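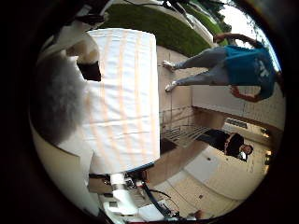 Fig. 6.1. Wrist camera view, outdoor session. Draped box at center, metal rack and two people nearby.

Handout 6: The pull fault
Mobile Manipulation Lab, Part 2
Instructor: Ngaio Partington
Last revised 2025-07-09

Read this before the lab. You will need section 4 for the worksheet and section 5 for the sign-off.

1. What happened

The task was to take hold of a loose cloth cover and draw it off a box. The arm was a Tremadik six-joint arm running the department's own grasp code. Lyle Nguyen-Tran was operator and Anika Whitlock was safety observer. Marcelino Bittencourt was at the laptop, reading the log.

The gripper closed on the cover and the arm began its pull. Partway through, the cover stopped moving. The arm did not. It kept pulling for 17 seconds, and the box slid toward the base. Whitlock called "stop" and Nguyen-Tran pressed the emergency stop. Nobody was hurt. The gripper had one bent finger pad and the cover had a tear at the hem.

We treat this as a safety event even though the damage was small. The arm was applying force that the operator did not expect, with people close enough to walk into it.

2. What should have happened

The grasp code has a pull limit. When the force at the wrist goes over the limit, the arm is supposed to hold position, open the gripper, and wait for the operator. The limit for cloth was set at 16 newtons. The log shows a peak of 54.

The arm also has its own protective stop inside the controller, separate from our code. It did not trip and was not supposed to. It is set for collisions with hard objects, and its threshold is well above anything in this event. Students often assume the built-in stop will catch whatever the program misses. Look up the threshold for your arm and write it on the worksheet.

3. Why the limit did not work

Three things lined up.

First, the force sensor was zeroed at the wrong time. The program zeroes the sensor right before each pull. On this run the gripper had already closed and was already under load from the cloth, so the load was taken as zero. Every reading after that was too low.

Second, the filter was too slow. The force signal goes through a smoothing filter so that one noisy sample will not stop the arm. Someone had lengthened the filter for an earlier test with a shaky cart and had not changed it back. The change was in a local settings file that is not under version control, so it did not show up in the review.

Third, the code checked for progress by watching the gripper and not the cloth. If the gripper was moving, the program reported that the pull was going well. With the box sliding along, the gripper was moving the whole time. The status line on the laptop said PULL OK until the emergency stop was pressed.

Either of the first two faults alone might have been caught by the other check. Bittencourt replayed the log with the zeroing corrected and the slow filter left in place, and the arm stopped late but did stop. With both corrected it stopped before the box moved.

4. Soft covers and the wrist camera

Look at Fig. 6.1 again. A draped cover is hard for a program to read. The cloth has soft folds and creases, and a fold can look like an edge. The stripes are faint, so they give the tracker little to hold on to. Next to the cover is a gray, fluffy mass with a blurry texture, and a segmentation model may join it to the cloth or drop it. There is also a small dark block partly tucked under the fabric. Anything tucked under a cover can catch, and the camera may show only part of it.

Note as well how much of the robot is in its own view. The white arm and gripper parts need to be masked out before tracking starts. If the mask is old, or the camera has been moved on its bracket, some of the arm gets counted as background. Check the mask every time the camera is removed and put back.

Black cables run beside the arm in the same view. Trace every cable through the full motion by hand, with the arm powered down, before the first run. Do not rely on the camera for this.

For the worksheet:

Mark the outline of the cover on the printed copy of Fig. 6.1. Have your partner mark a second copy without seeing yours. Compare them and note where you disagree.

Mark every place where you think a pull could snag. Say what you can see there and what you are guessing.

Write down which parts of the view you would mask, and how you would find out that the mask had gone bad.

State what signal, other than gripper motion, would tell you that the cloth is coming free.

5. People near the arm

The wrist camera is not a safety device. A person can show up in it with the head out of view, as with the person in the blue T-shirt in Fig. 6.1, and a person detector trained on whole bodies may miss them. The wide lens also makes distance hard to judge. Do not work out a safe standing distance from this kind of picture. Measure on the ground.

Lab rules since the event:

Mark the reach of the arm on the ground before power-on. Add the length of the gripper and whatever it is holding.

Racks, bins and loose items stay outside the mark unless they are part of the task.

One person holds the emergency stop and does nothing else. That person does not watch the laptop.

Anyone may call stop. The operator presses first and asks afterward.

After any stop, the arm stays down until the log has been saved under the run number.

6. Changes to the code

Zeroing now takes place with the gripper open and the arm still. If the gripper is closed, the program refuses to zero and prints a fault.

The filter length is read from the shared settings file. A local value is ignored, and a warning is printed at startup.

A pull now has a time limit of its own, separate from force.

Delphine Lindqvist ran 49 test pulls against a clamped cloth with the new version. All of them stopped on force. The time limit has been tested only by unplugging the sensor, and a proper test is planned for October.

Still open: the progress check. It still watches the gripper. Groups that choose this for the final project should talk to Lindqvist first, as she has a partly working version that tracks the hem.

Bring the completed worksheet to the lab. Groups without a signed section 5 will not be given a key to the arm.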